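Open day at the Nosden packaging works

Posted 20 February 2024

Quick write-up before I forget it all. Typing this on the train with one bar of battery, so no promises on the spelling.

Went up to Nosden for the carton plant open day. It's a town you've been through if you've ever taken the slow line north and missed if you've ever blinked. One main street, a river, a bakery with a line out of the door, and then behind the station the works, which is bigger than the rest of the town put together. The company is Dandovex. They make corrugated board and turn it into boxes. If you get mail order anything you've probably flattened one of theirs.

Why go? I sell secondhand books by mail. I buy 1,000 boxes at a time and complain about every one of them. Seemed fair to go see where they come from.

Getting in

Gates at ten. I was there at twenty to, stood in drizzle with a lot of families and a few people like me, small sellers, you can tell by the way they turn a box over to look at the bottom. Sign in at the hut, get a sticker, get ear plugs (two pairs, keep the spare). Closed shoes only. A man ahead of me had sandals on in February and got sent to the gift table to wait for the film instead.

Tour groups go every half hour. Ask for the ten thirty. By noon the line is back to the bike rack.

The paper hall

First stop and the best one. Paper comes in on rolls taller than me, stacked on end like columns in a church. Smells of wet cardboard and something a bit sweet, which is the starch. Our guide said each roll weighs 2,000 kilos and let us push on one. Did not move. A kid ran at it with his shoulder, also did not move, much crying.

Two kinds of paper, and I never knew this. The flat outside sheets are liner. The wavy middle is medium, or fluting once it's been waved. Liner from new fiber is stronger, liner from recycled is cheaper and a bit duller in color. Most boxes are a mix. I've been paying for the good stuff on both sides when I only need it on the outside, so that was the train fare paid for right there.

The corrugator

Loud. Very loud. Plugs in before the door, not after, as I did.

It's one long machine, goes the whole length of the hall and we walked next to it behind a yellow rail. Steam softens the paper, two ridged rollers bite it into waves, glue goes on the tips, liner goes on one side, then further down the other liner goes on. Then a long hot flat section where it all dries and then knives. Sheets come out the end warm. They hand you one. I held mine against my coat for a good five minutes, the hall isn't heated.

They change flute size by swapping the rollers. Big flutes for cushioning, small flutes for printing on. My book boxes are the middle size. Guide asked me what I ship, I said books, he made a face and said corners. Yes. Corners. Every complaint I've ever had from a customer is corners.

Folding and closing

Next room was quieter, thank god, with long tables and finished cartons to handle. This was where the small sellers slowed down and the families sped up.
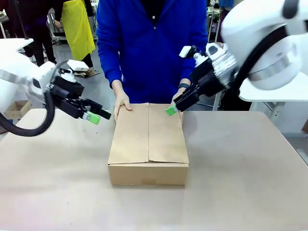 The thing I took away was about the seam. On a regular slotted carton the two outer flaps meet in the middle, and if the score lines are even slightly off one flap rides up. You press it, you tape it, it looks fine, and then it's under a stack in a van and that edge is what gives. The trick is to fold every flap back on itself once before you close anything. All four. Breaks in the score. Takes two seconds. I've packed parcels for years and never done it.

Also, score the box yourself if the book is thin. Run a spoon handle down the inside against a ruler, cut the corners to that depth, fold down. No wasted space, no paper stuffing. There was a woman at my table who'd been doing it with a butter knife and was very pleased to hear she was nearly right.

Tape notes, as I scribbled them, my handwriting is worse than my typing:

1. Width matters more than thickness. 2 inch is fine for books, go wider for anything over the weight of a full kettle.

2. Run it past the edge and down the side by a hand's width. Short tape lifts first at the ends.

3. Rub it down. Sounds silly. The glue wants pressure, and recycled liner is dusty so it wants more.

4. Cold tape is bad tape. Don't keep it in the garage. (I keep it in the garage.)

5. Wrinkles aren't a disaster unless they run all the way to an end, then they let damp in.
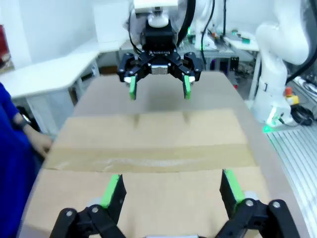

6. Paper tape with water glue holds better than plastic on rough board, and the whole thing can go in recycling in one piece. Needs a dispenser and a sponge though, and a bit of patience. Might try it in March when the shop's quiet.

The crush test

Everybody's favorite. A press in a glass cabinet, they put an empty carton in and bring the plate down until it folds. There's a dial. People shout out guesses. Our box went with a sort of sigh and then all at once, always at the corners first, the middle of each wall does hardly anything. That's why you stack boxes squarely, corner over corner. Brick pattern looks tidy and costs you a big chunk of the strength. I have been stacking like bricks in the back room since I opened, so guess what I'm doing tomorow.

Then they did the same box after a night in a damp cupboard. Much sadder. Went down like a hat.

Lunch

The canteen was open to visitors. Pea soup, rye bread, a slab of cake with jam. Cash only, no sign saying so until you're at the till. There's a second place across the road, Karppinen, a cafe with four tables and a fish soup that people on the platform were still talking about later. Didn't get in. Next time I'd skip the canteen and go straight there after the ten thirty tour.

Shop and leftovers

They sell seconds by the door. Misprints, odd sizes, cartons with someone else's logo on them upside down. Bundles tied with string. I got 52 flat book boxes printed for something called Wala, which from the picture is a brand of wool socks, and carried them back to the station under one arm in the rain. The outside five are ruined. The rest are perfect and cost me less than lunch.

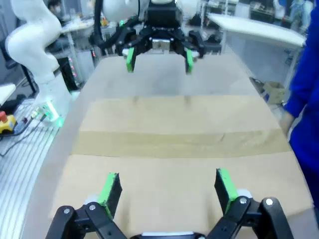
Also picked up an offcut pack for my sister's kids, sheets of the tiny flute stuff, good for models. Could have bought three. Arms full.

Practical bits

Trains: slow line only, hourly, last useful one back is just before six. The waiting room locks at four so bring a hat.

Stairs: one flight up to the walkway over the corrugator. You can ask to go around by the ground floor, same tour, slightly worse view of the knives.

Kids: fine from school age I'd say. Little ones hated the noise. There's a build-a-box corner near the exit where they get to color in a carton and wear it.

Photos: allowed except in the print room, where customers' stuff is on the plates.

Time: I was in there till gone two and could have stayed longer in the table room. Families did it in an hour and a half.

Cost: free, booking online, they ask for a name and shoe size for some reason. Never got any shoes.

What I didn't get to see was the print room running, it was switched off for cleaning. And I forgot to ask what's in the starch besides starch. If anyone goes to the next one please ask and leave me a comment.

My stop. Boxes down off the rack, off I go.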